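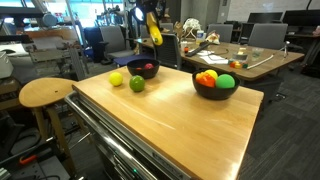
Lagerung von Obst und Gemüse: Atmung, Reife, Kälte

Handout zur Vorlesung Warenkunde II, Fachschule Trodumville, Raum 609
Stand: 2024-01-24

Diese Blätter ersetzen das Skript vom Dezember. Im alten Skript war der Abschnitt über Kälteschäden zu kurz, und bei den Zitrusfrüchten stand ein Fehler, auf den mich mehrere Teilnehmende hingewiesen haben. Bitte verwenden Sie für die Vorbereitung der Prüfung nur die neue Fassung. Was mit (V) gekennzeichnet ist, wird in der Vorlesung ausführlicher behandelt und steht hier nur als Stichwort.

1. Die Frucht lebt nach der Ernte weiter

Wenn eine Frucht von der Pflanze getrennt wird, hört ihr Stoffwechsel nicht auf. Sie nimmt weiterhin Sauerstoff auf und gibt Kohlendioxid, Wasser und Wärme ab. Nur die Versorgung von außen fehlt jetzt. Die Frucht verbraucht daher ihre eigenen Reserven, vor allem Zucker und organische Säuren, und das Wasser, das sie verliert, bekommt sie nicht zurück.

Aus dieser einfachen Feststellung folgt fast alles, was in diesem Handout steht. Lagerung bedeutet, den Verbrauch der Reserven und den Wasserverlust zu verlangsamen. Verbessern kann man die Ware im Lager nur in einem begrenzten Sinn, nämlich bei Früchten, die nachreifen.

Die Atmungsintensität ist von Art zu Art sehr verschieden. Hoch ist sie bei Spargel, Brokkoli, Pilzen, frischen Erbsen und Zuckermais. Niedrig ist sie bei Zwiebeln, Kartoffeln und Zitrusfrüchten. Äpfel liegen je nach Sorte im unteren Bereich. Als Regel kann man sich merken: Je jünger und je aktiver das Gewebe, desto stärker die Atmung und desto kürzer die Haltbarkeit. Eine Spargelstange ist ein wachsender Trieb, eine Zwiebel dagegen ein Speicherorgan in Ruhe.

Auch Verletzungen erhöhen die Atmung. Eine Druckstelle sieht am ersten Tag oft harmlos aus, aber das Gewebe darunter arbeitet schon schneller als der Rest der Frucht.

2. Klimakterische und nichtklimakterische Früchte

Bei einem Teil der Früchte steigt die Atmung während der Reife noch einmal deutlich an. Diesen Anstieg nennt man Klimakterium. Er ist verbunden mit einer starken Bildung von Ethylen, einem gasförmigen Pflanzenhormon, welches die Reife in Gang setzt und sich dabei selbst verstärkt.

Klimakterisch (reifen nach der Ernte nach):
Apfel, Birne, Banane, Avocado, Mango, Pfirsich, Nektarine, Aprikose, Pflaume, Kiwi, Tomate

Nichtklimakterisch (reifen nicht nach):
Zitrone, Orange, Mandarine, Traube, Erdbeere, Kirsche, Ananas, Gurke, Aubergine

Der Paprika wird in den meisten Lehrbüchern zu den nichtklimakterischen Früchten gezählt. Eine Frucht, die beim Ernten schon teilweise gefärbt war, kann sich im Lager noch weiter färben. Der Zuckergehalt nimmt dabei aber kaum zu. Grüner Paprika ist bei vielen Sorten die unreife Form von rotem, gelbem oder orangem Paprika, und er bleibt in der Regel auch geschmacklich bei seinem Erntezustand.

Hier ist die Korrektur zum alten Skript: Die Farbe einer Zitrusfrucht ist kein sicheres Zeichen für die Reife. In warmen Gebieten ohne kühle Nächte bleibt die Schale von Orangen grün, obwohl das Fruchtfleisch längst reif ist. Man kann die Schale mit Ethylen entgrünen, das heißt, das Chlorophyll wird abgebaut und die gelben und orangen Farbstoffe werden sichtbar. Das Innere der Frucht wird davon nicht süßer. Im alten Skript stand das Wort »Nachreifung«, und das war falsch.

Für den Einkauf heißt das: Erdbeeren, Trauben und Kirschen müssen beim Kauf genussreif sein. Bei Birnen, Avocados und Bananen ist es dagegen sinnvoll, verschiedene Reifestufen zu bestellen, damit die Küche über mehrere Tage versorgt ist.

3. Ethylen im gemeinsamen Lager

Ethylen wirkt schon in sehr kleinen Konzentrationen. Es ist farblos und in diesen Mengen nicht zu riechen. In einem kleinen Lager, in dem alles zusammensteht, beeinflusst deshalb eine Ware die andere, ohne dass man es bemerkt.

Starke Ethylenbildner sind reife Äpfel, Birnen, Avocados, Pfirsiche und Passionsfrüchte. Tomaten und Bananen bilden mittlere Mengen.

Empfindlich gegen Ethylen sind unter anderem:
Gurke (wird gelb und weich)
Brokkoli (die Röschen vergilben)
Kopfsalat (bekommt braune Flecken an den Blattrippen)
Karotte (wird bitter)
Kiwi (wird zu früh weich)
Spargel (wird zäh)
Kräuter wie Petersilie (vergilben)

Die bekannte Methode, eine harte Avocado zusammen mit einem Apfel in eine Papiertüte zu legen, beruht auf demselben Vorgang. Das Papier hält das Gas teilweise zurück, lässt aber noch genug Sauerstoff durch. Eine dicht verschlossene Plastiktüte ist weniger geeignet, da sich dort Feuchtigkeit sammelt und Schimmel entsteht.

Auch eine offene Schale ist in diesem Sinn ein kleines gemeinsames Lager. Das Gas verteilt sich zwar schnell im Raum, aber zwischen den Früchten, die sich berühren, bleibt die Konzentration höher. Wichtiger ist in der Praxis jedoch der Schimmel: Er wächst an der Berührungsstelle von einer Frucht zur nächsten. Flache Schalen mit einer einzigen Schicht sind tiefen Schalen vorzuziehen, und man sollte die Früchte täglich umdrehen und kontrollieren.

Technische Maßnahmen gegen Ethylen (Lüftung, Absorber mit Kaliumpermanganat, 1-MCP bei Äpfeln): (V)

4. Temperatur und Kälteschäden

Die Temperatur ist das stärkste Mittel, das wir haben. Innerhalb des üblichen Bereichs gilt, dass die Atmung sich bei einer Erhöhung um zehn Grad ungefähr verdoppelt oder verdreifacht. Umgekehrt bringt also jedes Grad weniger einen Gewinn an Haltbarkeit, solange keine Schäden auftreten.

Genau hier liegt die Schwierigkeit. Früchte tropischer und subtropischer Herkunft vertragen niedrige Temperaturen schlecht, auch wenn diese noch weit über dem Gefrierpunkt liegen. Man muss zwei Begriffe sauber trennen:

Frostschaden: Das Wasser im Gewebe gefriert, und die Zellen werden zerstört. Die Ware ist nach dem Auftauen glasig und weich.

Kälteschaden: Das Gewebe gefriert nicht, aber die Membranen der Zellen verlieren bei zu niedriger Temperatur ihre normale Funktion. Der Schaden zeigt sich oft erst, wenn die Ware wieder warm steht.

Typische Zeichen eines Kälteschadens sind eingesunkene Stellen auf der Schale, braune Verfärbung innen, mehliges Fleisch, fehlendes Aroma und eine unvollständige Reife. Bei der Banane wird die Schale grau, bei der Gurke wird sie wässrig und fleckig, und beim Paprika verfärben sich oft zuerst Kelch und Samen.

Für unsere Übungen arbeiten wir mit drei Stufen:

Stufe A, 2 Grad: Apfel (die meisten Sorten), Birne, Traube, Kirsche, Erdbeere, Karotte, Brokkoli, Blattsalat, reife Kiwi

Stufe B, 8 Grad: Paprika, grüne Bohne, reife Mango für kurze Zeit, Orange und Mandarine, wenn in Stufe A kein Platz ist

Stufe C, Raumtemperatur, höchstens 20 Grad: Tomate, unreife Banane, unreife Avocado, unreife Birne zum Nachreifen

Diese Einteilung ist grob. Gurken und Auberginen liegen eigentlich zwischen B und C. Zitronen halten sich länger, wenn sie etwas wärmer als Stufe B gelagert werden, für einige Tage ist Stufe B aber unproblematisch. Grüne Bananen gehören in keinem Fall in die Kühlung.

Zur Tomate gibt es in jedem Kurs eine Diskussion. Im Kühlschrank hält die vollreife Tomate länger, sie verliert aber einen Teil der flüchtigen Aromastoffe. Wenn sie innerhalb von zwei Tagen verbraucht wird, bleibt sie besser draußen.

5. Luftfeuchtigkeit

Eine frische Frucht besteht zum größten Teil aus Wasser. Die Luft in ihrem Inneren ist fast gesättigt, die Luft im Raum meistens nicht, und so geht ständig Wasser verloren. Bei vielen Gemüsearten genügt ein Verlust von wenigen Prozent des Gewichts, damit die Ware welk aussieht und sich nicht mehr verkaufen lässt.

Wie schnell das geht, hängt von der Oberfläche ab. Blattgemüse hat viel Oberfläche bei wenig Gewicht und welkt zuerst. Ein Apfel besitzt eine Wachsschicht, die ihn gut schützt. Ebenso hat der Paprika eine glatte, wachsige Haut. Er verliert das Wasser hauptsächlich am Stielansatz, und deshalb sieht man dort das Alter zuerst.

Zwiebeln, Knoblauch und Kürbis sind Ausnahmen. Sie brauchen trockenere Luft, sonst treiben sie aus oder faulen.

6. Fallbeispiel: Lagerplan der Kantine Gandach

Die Kantine Gandach hat einen Kühlraum (Stufe A), einen kleinen Kühlschrank (Stufe B) und ein Regal im Vorraum (Stufe C). Der Händler Escobedo liefert am Morgen folgende Ware: Äpfel, Karotten, Kopfsalat, grüne Bananen, harte Avocados, Zitronen, rote und grüne Paprika, Gurken und Tomaten. Im ersten Plan standen alle Waren im Kühlraum, die Äpfel offen neben den Karotten. Nach einer Woche waren die Karotten bitter, die Bananen grau, und die Gurken hatten eingesunkene Flecken.

Aufgaben:

a. Ordnen Sie jede Ware einer Stufe zu und begründen Sie Ihre Wahl in einem Satz.

b. Erklären Sie die drei beobachteten Schäden. Welcher davon ist ein Kälteschaden und welcher eine Wirkung von Ethylen?

c. Der Kühlraum kann nicht geteilt werden. Wie lassen sich Äpfel und Karotten trotzdem im selben Raum lagern?

d. Die Küche möchte die Avocados schon bald verwenden. Was empfehlen Sie, und ab welchem Zeitpunkt dürfen die Früchte in die Kühlung?

Die Lösungen bitte handschriftlich, maximal eine Seite. Für die Zuordnung in Aufgabe a darf das Tabellenblatt Fikance benutzt werden, das im Kursordner liegt.

7. Begriffe zum Wiederholen

Klimakterium, Ethylen, Entgrünung, Genussreife, Pflückreife, Kälteschaden, Frostschaden, Transpiration, kontrollierte Atmosphäre (V)

Pflückreife und Genussreife werden in der Prüfung gern verwechselt. Pflückreif ist eine Frucht, wenn sie nach der Ernte noch die volle Qualität erreichen kann. Genussreif ist sie, wenn man sie mit Vergnügen isst. Bei der Kirsche fallen beide Zeitpunkte zusammen, bei der Birne liegen oft Wochen dazwischen.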